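Bomba de calor comunitaria

La bomba de calor comunitaria es una instalación que suministra calefacción y agua caliente a varias viviendas desde un solo equipo. En Drornidville la red Estora sirve a 240 hogares. 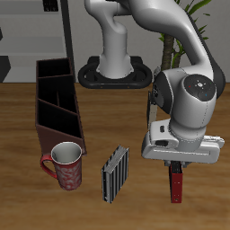
Brazo robótico con un libro rojo sobre una mesa, imagen generada por ordenador.

El calor se toma del suelo mediante 11 sondas verticales y se distribuye por tuberías aisladas. Cada vivienda dispone de un contador propio.

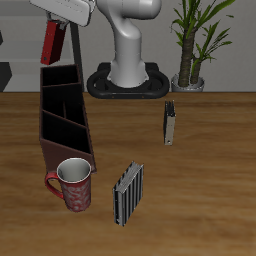

El mantenimiento corresponde a la cooperativa Zudurora, que revisa el circuito cada año en febrero. El contrato de servicio tiene una duración de nueve años.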